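Trevow robotics club, bench notebook
November 9, 2025
Entry by Neelam

Good session, best one since we started on the pick and place task! Writing it all down before I forget.

Started with the wrist camera. Cor had swapped the bracket for the new printed one, so hand-eye calibration had to be done again from scratch. 19 poses, checkerboard taped flat this time (last time a corner curled up and we chased that error for an entire evening). Residual is much better, and the old offset to the left has gone. Saved under Kaewkla/calib, old file kept next to it just in case.

Then the grip itself. Close command was set to full travel, which made the motor whine and pushed the cylinder out at the top. Now we stop on current instead. Threshold 500 in the config, and I would leave it there until somebody has a good reason. Added a pause of five frames before the lift so the reading settles.

Cylinder is still the fun one. Blocks forgive you if the wrist angle is a bit off, as the fingers pull them square. Coming in from above with the fingers either side of the middle is what we want, and the approach height matters far more than I expected. Konrad's — sorry, Konrad*a's* — spreadsheet has the heights, please add to it and don't start a new one.

To do:
- colour threshold for blue under the evening lights, it drifts
- ask Annelies about spare finger pads
- log the wrist stream at full rate, we drop up to 5 frames when the laptop is on battery
- write up the state machine for the March competition

Latest wrist view, cylinder in the fingers:
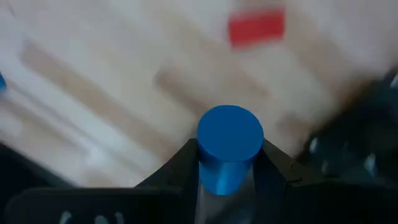
Ok-hee Jang: Lovely progress! Before you trust 500 as the threshold, try it with the arm stretched right out. On the Skinder build we tuned ours close to the base and had to raise it later. I can bring our log next time if you want to compare the curves.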